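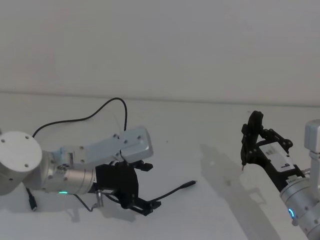 Ye-rin Moon thinks the best hour of the Hustport Harvest Weekend is the one before it opens. At half past six in the morning the tents on the green are still zipped shut, the bread ovens behind the old rope works have been going since four, and the only music is somebody testing a microphone with the same two words.

"By ten you can't cross the street," she says. "At that hour you can walk the whole thing and smell every stall."

The Harvest Weekend takes over the middle of Hustport every September. It began as a one-day produce sale in the rope works yard, put on by growers who were tired of driving their squash to the city, and for years it stayed that size. Then the town closed Canal Street to cars for it, the brass band asked for a stage, and a second day was added to give the band somewhere to play. Admission has always been free. The stalls pay a fee, the parking field charges a few dollars, and the two together cover the tents, the portable toilets and the insurance.

This year there were 163 stalls, the most the street has held. They ran from the foot of the bridge up to the library in two rows, back to back, with the hot food kept at the bridge end where the smoke blows out over the water. Cheese, honey and cider took the middle. Crafts were at the top of the hill, which the craft sellers complain about each year and which their customers don't seem to mind, as there are benches up there and shade.
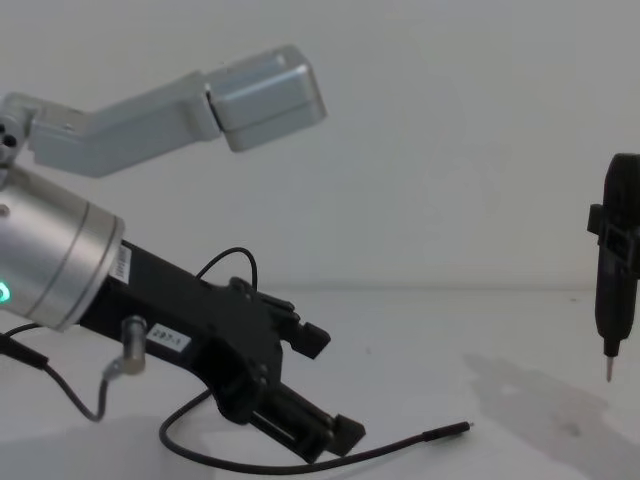 The longest line on both days was for Prirkitia, a two-table bakery that sells one thing, a flat onion bread folded around soft cheese and cooked on a steel plate. They brought dough for 995 breads and ran out on the first afternoon with people still waiting. The bakers drove home, mixed through the night and were back under their awning before the gates opened. On the second day they limited customers to two breads each, and the line moved faster.

Further up, the apple tasting had a tent to itself. Visitors paid nothing and were handed a paper plate and a pencil. The apples were laid out by name, from the sharp green cookers at one end to the late dessert kinds at the other, and there was a box for votes. A russet won. It was small, brown and rough-skinned, and the grower who brought it had only one crate to sell. It was gone within minutes of the result being read out.

Music filled the lower stage from eleven until dusk. The brass band opened, as it does every year, with a march that most of the town can hum. After that came a fiddle trio, two school choirs and a dance group whose speakers failed in the middle of the first number. They finished it to clapping from the crowd. The headline act was Zarcombe, a five-piece from up the coast that plays old harbor songs with electric guitars. They went on late and played past their slot, and the stage manager let them.

For children there was a straw maze on the library lawn, a puppet show three times a day and a lantern workshop in the reading room. The lanterns are made from willow sticks and tissue paper, and the glue takes a few hours to set, so families who wanted one for the evening had to start before lunch. Many left theirs with a name tag and came back at dusk to find the tables covered with them.

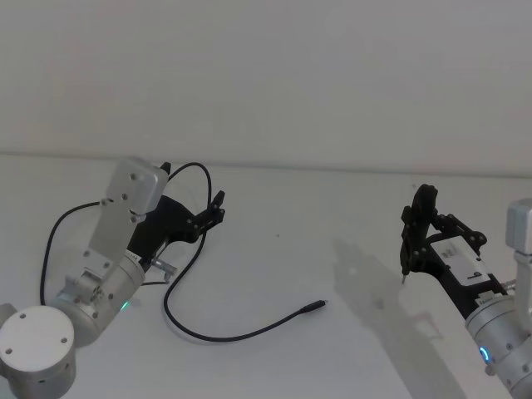
The lantern walk is the newest part of the weekend and has become the main reason people stay into the evening. It starts at the library steps once the streetlights are switched off, goes down the hill between the closed stalls and crosses the bridge to the far bank. Roughly 1,000 people walked it this year. The band goes in front, playing slowly, and the choirs are spread along the line so that there is singing all the way back.

Rain had been forecast for the whole weekend and held off until the walk had reached the bridge. It was light rain, but tissue paper doesn't need much. Some people put their lanterns under their coats. Others carried on and let them sag, and the band kept playing under the trees on the far side until the last walkers were across.

Moon was near the back with her daughter, whose lantern was shaped like a herring and came home without its tail. She has kept the frame. The plan is to cover it again next September, with waxed paper this time, and the spool of willow ties is already in the kitchen drawer.

Stall applications for next year open in the spring. Parking will be in the same field, and visitors coming by train should take the canal path, as the station road stays closed to foot traffic while the culvert is repaired.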